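June, started 7.15 in the morning

Batch 698, iron black on Prendamar wool. Third go at this and the first one I'd happily show to anyone. It's BLACK. Not the brown-grey of the last two, a proper deep black with a bit of blue in it when you take it to the window. I kept getting up to look at it.

What I did, before I forget:

- Scoured the cloth overnight in warm water with a spoonful of neutral soap, no stirring, lid on. Last time I rushed this and the tannin went on in patches.
- Ground the oak galls finer than before (coffee grinder, two goes, then sieved). Simmered for an hour, strained through the old pillowcase, simmered the sludge again and put both liquors together.
- Cloth in the tannin bath, lukewarm, and left it well into the afternoon. Turned it whenever I walked past.
- Squeezed out, no rinse. Then into the iron, which I made up at 2% of the weight of fibre. Much less than I used to use. Ten minutes, turning all the time, out, air for ten, back in for another ten.
- Two good rinses, then a dip in weak logwood at 40 degrees. This is where the blue comes from, I'm sure of it.

The change in the iron bath is still my favourite thing in the whole craft. It goes from tea to slate to ink while you're holding it, and wherever there's a fold it lags behind and then catches up. I'd do it for the fun of it even if we had no use for the cloth.

Squeezing out before the iron matters more than I'd thought. The first strip went in dripping and clouded the pot straight away, so a lot of the iron went into colouring the water. The second strip I wrung hard in a towel first and the bath stayed much clearer. Strip two is darker. Same pot, same cloth, so I'm fairly convinced.

Jacqueline Delaunay rang at lunch about the Fairweather order. They want seat covers and they want black, and they'd like it to sit next to shop-bought black without looking tired. A fair thing to ask, and a hard one! Every natural black I've made looks wonderful alone and then a bit rusty the moment you put it beside something off a roll. She suggested judging it against black things of different textures, as nap swallows light and a smooth face throws it back. I've started a list of blacks to compare with: umbrella cloth, the felt from the piano stool, boot leather, my good coat.
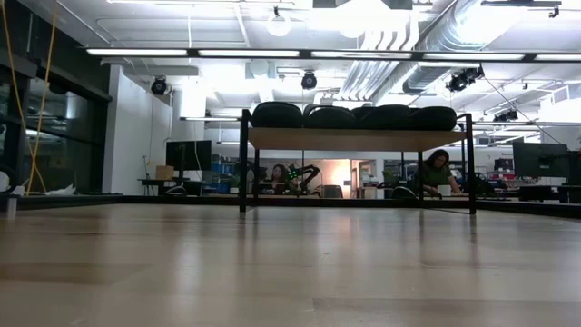 *Black cushions in a row on the light-wood shelf, pale boards in front.*

Daylight first, then the overhead lamps, then a candle for the sake of it. Daylight kindest to the wool. Under the lamps it goes slightly brown at the fold and I think that is the tannin showing, so next time a shade more logwood, or a light indigo ground underneath. Indigo ground is the old way and I've been putting it off out of laziness. The Wornbridge dyers did it for mourning cloth, according to the pamphlet on the windowsill, and charged extra.

Rubbing: dry rub on white cotton, clean. Wet rub, a grey smudge, better than batch two but not good enough for a seat. Went back and washed one strip three more times and the smudge nearly went. So a good part of it is loose colour sitting on the surface and we simply aren't rinsing for long enough. Easy fix, lovely news.

Iketti say their undyed Prendamar is good for 3,000 rubs before it shows wear, and I'd like to know what iron does to that figure. Iron makes wool harsh and in the end it makes it brittle, everybody's grandmother's black stockings prove it. Handle of strip two against undyed: a touch drier, still springs back after a hard squeeze. Strip from batch one (the heavy iron one) feels like a doormat.

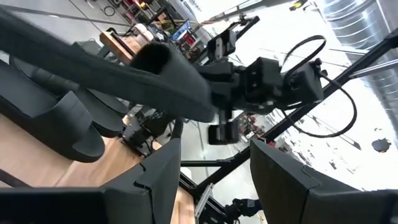
*Light wooden tabletop, two curved black foam pads at the left.*

To do:

- Indigo ground on four strips, light to mid, then galls and iron as above
- Longer rinsing, keep going until the water runs clear and then once more
- Tape half of each strip under card on the south window, leave until the end of summer
- Ask J. whether Fairweather would take a twill, the face might hold the colour better
- Order galls, we have one jar left
- New pillowcase

4.50, pot still warm so I've thrown in a skein of the grey sock yarn. Came out the colour of a wet roof. Keeping it for myself.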